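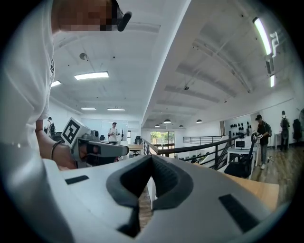

# Roltholm, upstairs room, Monday

Quick page so people stop emailing me for these. Upstairs room at Roltholm, the big open one, plus the rope stuff. Will tidy the captions later, or I won't. Click for larger if the site lets you, it was being slow this morning.

For anyone new: we got the room in January. Trallitico had it before us and left it in good shape, desks gone, walls fine, one door that sticks. The rope things are for the Iltonora order and we're going through them before they ship.

**The room**

White ceiling, pale beams, ducts left showing. I was all for boxing the ducts in and got outvoted, and ok, fine, I like them now. Makes it feel taller than it is.

Lights are flat panels, tubes and some pendants. Plenty of light for looking at cord, which matters more than you'd think with anything cream or beige. Under the old tubes downstairs every batch looked yellow and we sent back a perfectly good spool. Sorry again Verhoeven.

Things still to do up here:

- door (sticks)
- second coat hook rail, the first is full
- somebody label the breakers PLEASE
- blinds, got a quote, haven't opened it

Heating's ok in the morning, gets stuffy by 2. Open the far window first, then the near one. Other way round and the paper goes everywhere.

**The rope**

Coiled work, tight rounds, one on top of the next. Cord comes from Verhoeven on big spools. Henk Cuypers does the ordering and knows the codes, ask him and not me, I got it wrong last time and we ended up with a spool of something closer to string.

What we're checking, same for every piece:

Gaps between rounds. If you can get a fingernail in, set it aside. Middle opening, should sit even, not pulled to a side. Loose ends, trim or tuck. Anything stained goes in the gray crate, doesn't matter how small the stain is, they will see it.

94 pieces on the order. Five set aside so far, mostly ends. Two of those I think are fixable, the other three Henk wants to cut up for samples.
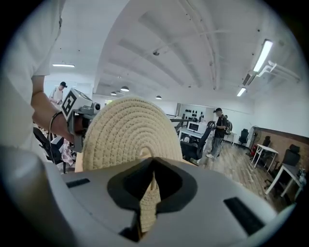 Cream cord, this one, wound into a hump with the bands running around it and a strand hanging down off the base. Good texture on it. The beige reads warm up here with all that white overhead, which I keep telling people is a reason to shoot the catalog upstairs and not in the hallway.

About strands, since three people asked. Don't pull them. I know it's tempting. Leave the strand hanging, put the piece on the left side of the table and write it on the sheet. Henk will decide wether it gets trimmed or stitched back. Pulling a strand can open up a whole round and then it's an afternoon gone.

Picking them up: from underneath or by the side, not by the top round. The top round takes the dent. If one's gone lopsided set it down on the flat and let it sit overnight, most of them come back. The ones that dont, crate.

**Bits and pieces**

Cord dust gets on everything, dark clothes are a mistake. Learned that in a navy sweater.

Vacuum is in the closet by the stairs, bags are on the shelf above it. Empty it if it's full. Don't put it back full and walk away.

The beams look like a nice place to hang finished work from and several of you have said so. Not ours to drill into, I asked. Freestanding rail is coming, Henk found a used one, bit wobbly but it'll do once it's got a brick on each foot.

Same for the pipework along the ceiling, no hooks, no string, no fairy lights. I know.

Packing is downstairs now so the upstairs tables stay clear for checking. Tissue first, then box, then the slip. Slips are printed, they're in the tray with the green lid. Flat side of the piece goes down. If the lid needs pushing it's the wrong box, go up a size, we've got loads of the big ones.

Iltonora want the first half of the order before the rest, so please don't mix the shelves. First half is the shelf nearest the stairs. It's got tape on it.

More pictures when the rail is up. If you want any of these bigger for print, email me and say what size, I can't guess. Credit goes to Roltholm, one word, two L's in it.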